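Werside Sewing & Mending Help > Hand sewing

Thread keeps knotting when I hem thick fabric by hand, what am I missing?

Posted by irnstead_hems, 14 replies hidden, 80 views

Hi all! I moved into a rental in October with huge windows and decided I would hem my own curtains by hand, because how hard could it be (ha). The fabric is a heavy cream cotton with a lining sewn in, so at the hem I'm going through quite a few layers. Every few stitches the thread twists up on itself, makes a little loop, and then the loop pulls into a knot I can't pick out. I've got one panel done and it looks like a kid did it. I'm using all-purpose polyester in a dark color, mainly so I can see what I'm doing — I'll redo it in cream once I get the hang of it. Thread length is pretty much as long as my arms will reach so I don't have to keep stopping. Is it the needle? The thread? Me?

quiltbarn_6
Your thread is too long, that's most of it. Cut it from fingertip to elbow, maybe a hair more. I know it's annoying to rethread all the time but you'll spend less time doing that than picking out knots. Also, thread the needle with the end that comes off the spool first and knot the end you cut. Some people swear that makes no difference. It does for me.

Every so often let the needle dangle and spin until it stops, then carry on. You're putting a little twist in with every stitch and it has to go somewhere.

marlow_mends
Agree with all of the above, and I'd add beeswax! Run the thread over the block a couple of times, then press it between two bits of scrap paper with a warm iron so the wax soaks in and doesn't come off on your curtains. I did a whole set of drapes for my sister this way and had maybe one bad tangle, and that was my own fault for sewing in front of the TV.

The other thing is light. I used to work under the ceiling fixture and kept missing loops until they'd already tightened up. Now I put a lamp off to one side, down low, so any fold throws a shadow and the thread stands out against the pale fabric. Big improvement, and my neck is happier too.

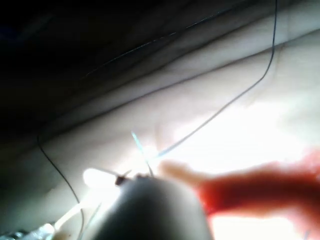
Dark thread on a pale, soft-looking surface, with the light coming from the right.

For needles I like the sharps from the Kowalczyk variety pack, but any decent sharp that doesn't fight you through the layers will do. If you have to yank, go up a size.

botport_gal
just use a machine lol. or iron-on hem tape, took me one evening and they're still up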